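Faux flowers: the questions I get asked most

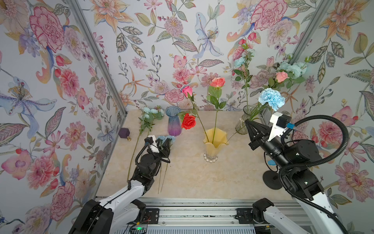
Vases and artificial stems, with plenty more blooms on the wallpaper.

Do you sell real flowers as well?
No, sorry! I did for 2 years and the early mornings finished me off. Everything at Wiriya is artificial now, and I sleep much better.

How do I clean them?
A hairdryer on the cool setting gets most of the dust off (do it outside, trust me). For anything stickier, wipe each petal with a damp cloth and let it dry before it goes back in the vase. Please don't put them in the dishwasher. Kayode Nwosu, I'm looking at you.

Will they fade?
In a sunny window, yes, sooner or later. Pinks and purples go first in my house. I swap mine between the landing and the front room every January and they've lasted nicely.

Can I cut the stems?
You can, but there's wire inside, so use proper wire cutters and keep your good scissors well away. Bending the bottom 3 inches back on themselves works too, and then you can change your mind later.

Do I need to put water in the vase?
Nope, though I love it in clear glass! Check your stems first, as bare wire will rust.

Can I hire arrangements for a wedding?
Yes, for up to 50 guests. Ask for Orathai, who looks after the bookings and is far more organised than me.

Can I send things back?
Within a month, unbent please. Pop your order number in the parcel or I'll never work out who it came from.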